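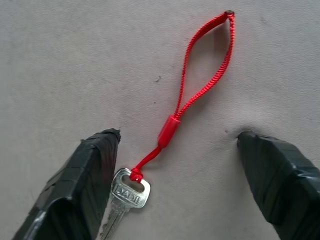
Ticket 2488
Subject: Key stand in the activity room, lanyards slide off
Opened by: Karla Manríquez
Assigned to: Maxence Barbier
Site: Undham, ground floor
Priority: Low
Status: Closed

Karla Manríquez, 8:40 a.m.
The key for the supply cabinet keeps ending up on the table or the floor. It's the silver one on the red braided lanyard. We hang it on the wooden peg stand at the end of the day and in the morning it's off the peg. It has happened 5 times this month. Yesterday the key was behind the radiator and we opened late. Can someone look at the stand, or give us a hook on the wall?

Maxence Barbier, 9:15 a.m.
Which peg do you use? And is it only that key, or do the others come off too?

Karla Manríquez, 9:32 a.m.
Usually one of the lower ones, they're easier to reach when you're sitting down. The other lanyards mostly stay put. The braided one is the problem. I also think the stand isn't straight anymore. It came from Marinho with the furniture order and somebody put it together from the bag of parts.

Maxence Barbier, 11:05 a.m.
Went down to look. Notes so far:

Stand rocks a little when pushed from the side. The base itself sits flat on the table, so the movement is where the post meets the base.

All four pegs are tight. I tried to turn each one by hand and none of them moved.

Hung the braided lanyard on the lower right peg and bumped the table with my hip. It stayed on. Did the same on the lower left peg and it came off on the second bump. That peg is short and there isn't much to hold a flat cord.

Tried it on the upper right peg, 11 bumps, stayed on every time.

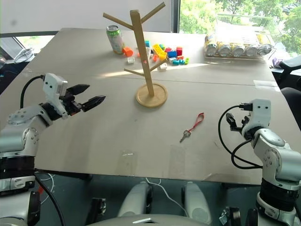
The post looks to me like it leans slightly to the left. Could be the screw under the base working loose, could be that the hole was never drilled square. I'll need to turn it over to find out. There's a small red mark on the post between the upper and lower pegs. Does anyone know if that was put there on purpose? I don't want to sand it off if it means something.

Also, please clear a bit of space for me before I come back. The toy blocks are close behind the stand on the right side and I don't want to be knocking them about when I tip it over. The drink can too, if it's still got something in it. The box of yellow cans by the window can stay where it is.

Karla Manríquez, 11:20 a.m.
No idea about the red mark. Asking Parveen. I'll move the blocks after lunch, the kids have the table until 1.

Parveen Biswas, 11:48 a.m.
The mark isn't mine. I thought it came like that. Leave it or remove it, I don't mind either way.

Maxence Barbier, 1:25 p.m.
Turned the stand over. One wood screw up through the middle of the base, and it was loose by nearly a full turn. Tightened it by hand. The rocking is gone but the post still leans a bit. Took the screw out and the hole in the end of the post goes in at a slight angle. That's how it was made.

Options:
1. Leave it. It's stable now and the lean does no harm.
2. Plug the hole and redrill it. I have the Drillell in the workshop but it would be overnight for the glue.
3. Ask Marinho for a new post.

Karla Manríquez, 1:40 p.m.
Can we do 2? We can keep the keys in the desk drawer for one night.

Maxence Barbier, 1:44 p.m.
Yes. Taking it up now. Left the red mark alone.

Maxence Barbier, 8:10 a.m.
Plugged with dowel and glue, redrilled this morning, same screw back in. Checked the post against a square on two sides and it's good. Stand is back on the table. I've put it a bit farther from the seam in the tabletop, so the base doesn't end up across it.

Please use an upper peg for the cabinet key. If the low pegs are the only ones people can reach, loop the lanyard around twice.

Karla Manríquez, 4:50 p.m.
Key stayed on all day. Fine to close. Can we have a spare cut for the cabinet as well?

Maxence Barbier, 4:58 p.m.
Spares go through Natalia Villalobos, separate request please. She'll want the number off the lock. Closing this one.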